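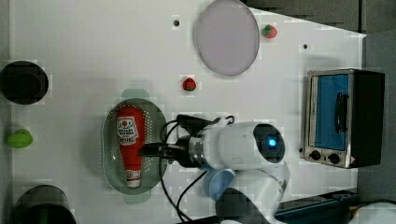 The green colander on the white table.

Frauke Eichhorn came to Unley in August with one suitcase and her mother's recipe for plum soup. The room above the Ahonen bakery cost more than she had planned, but the window looked at the sea, and she took it.

In the first week she spoke to no one. She wrote letters to Janska and did not send them — the words looked too proud on the paper.
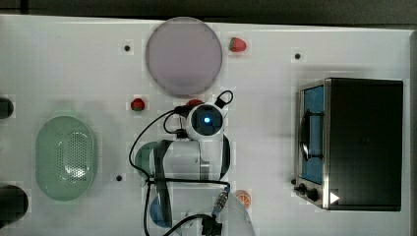 Then one evening old Ahonen knocked. He had 60 plums in a box, very soft, and he asked if she knew what to do with them.

"I know one thing," said Frauke.

They cooked until it was dark. He told her about his wife, who had also come from far away and had also hated the wind.
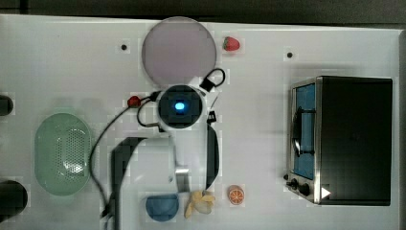

Photo: Statevia

At five in the morning the ovens started below her floor. Frauke lay awake and listened. After some time she stood up, found a pen, and wrote to Janska that the soup was almost right.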